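Offset

The left unit closed 4 millimeters late. Kevser Sönmez wrote this on the back of a Cendico invoice and underlined it.

"Late or short?" Hiếu Hứa asked.

"Late. It gets there."

He pulled the cover and checked the encoder. Trivley had shipped the encoders in January with no data sheet, and the two of them had worked out the counts by hand: 882 from fully open to fully shut. The right unit agreed. The left unit read 882 on one pass and 875 on the next.

"Seven," he said.

"Seven is the set screw."

It was the set screw. He put a drop of threadlocker on it and they waited, not talking much. The shop in Tandunbridge shut off its heat at 9 in the evening – she kept her coat on until it was her turn, then pushed up her sleeves.

She took one gripper in each hand and went to the table.

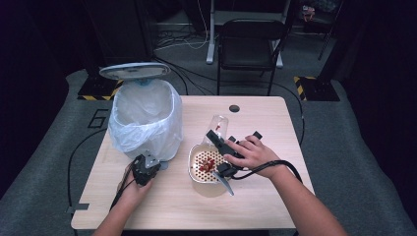

Both units at the table, strainer basket and trash can in reach.

"Close the left," Hiếu said from the laptop.

She closed it.

"882. Again."

She closed it again. He read the number out each time in the same voice, and she stopped listening to the number and listened to the voice.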